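Visit Report: Prinora Returns and Repacking Center, Emevstead

Submitted Mar 4, 2025
Workplace Practice Group

The purpose of the visit was to learn how Prinora has brought robot arms into its returns operation at Emevstead, and what this has meant for the people employed there. Our group of 8 was received at the main entrance, given safety shoes and visitor badges, and taken through the building by the shift supervisor and a member of the training office.

The center employs 101 people over two shifts. Goods come back from stores and from private customers, and each parcel must be opened, checked, graded and sent on to resale, repair or recycling. Until last June the whole of this work was done by hand. The heaviest complaint from staff, according to the training office, concerned the clearing of used packaging: hours of bending and reaching, with sore wrists by the end of a shift.

Prinora began with the Escobar line, where arms now lift packaging waste away from the benches. Staff on the line still open the parcels and make every decision about grading. The supervisor told us that the first weeks were slow - the arms stopped often, and people did not yet know when to step in and when to wait. A written stop procedure was agreed with the employees and is posted at each bench.

We were then shown the development area behind the Nuncombe hall, where new picking tasks are tried before they are released to the line. Crumpled packaging is hard for a gripper, as no two pieces have the same shape, and much of the effort at present goes into this one problem. A piece of tan, cardboard-like material lay on a dark green mat with the red and black arm over it.

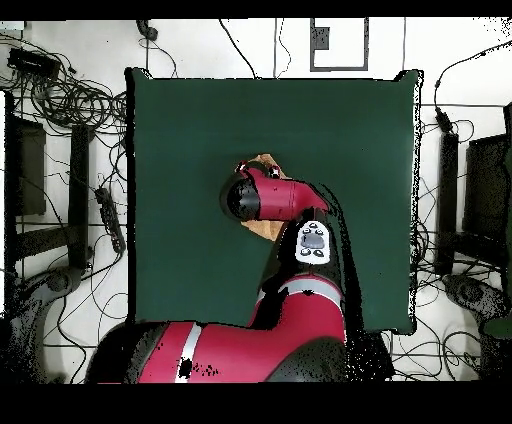
Has anyone lost a job as a result of the arms? The company states that there have been no layoffs; 30 employees have moved to other duties, most of them to grading and repair, and pay was kept at the same level or raised.

We asked to hear from employees directly and were given time in the break room without management present. Opinions were mixed. Several people said they went home less tired. Others missed working in pairs, as the benches on the Escobar line are now set farther apart and conversation is difficult. One employee felt that the pace was being set by the machine, and that short pauses once taken without thinking now had to be asked for. The training office is aware of this point and has agreed to review the break schedule.

Training consists of a two-day course followed by a week beside an experienced colleague. So far 93 employees have completed it. The group noted with approval that the course is held during paid hours and is open to part-time staff.

The group recommends a second visit once the new break schedule is in place, with time set aside for the late shift, which we were unable to meet. Travel claims should be handed in to the office by the end of the month.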